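The Desk by Five O'Clock

Sabina Gunawardena has looked at a lot of work tables for this series, and she says most of them go wrong the same way. The laptop arrives first, then a mouse, then a snack, and by Saturday there is no bare wood left to write on.

Her answer is a slotted organizer and very little else. She keeps hers near the middle of the desk, where a hand can reach it without anyone getting up. Mail goes in the front slots. Receipts go behind it.

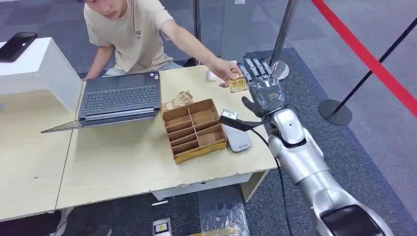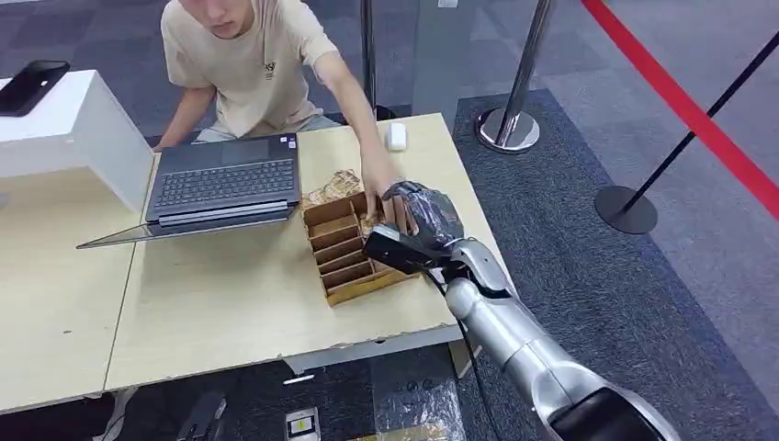

Snacks are the harder question. Iman Ezzat, who shares an office with 5 other people at Flikside, allows one small packet at a time and keeps the rest in a drawer. Wrappers go straight in the trash — they end up in the paper slots otherwise, and crumbs follow.

Sumaiya Weerakoon prefers to push two tables together and leave one of them clear. She wipes both down at the end of the day and puts the mouse back beside the laptop. The organizer gets emptied on the first of the month, starting in September.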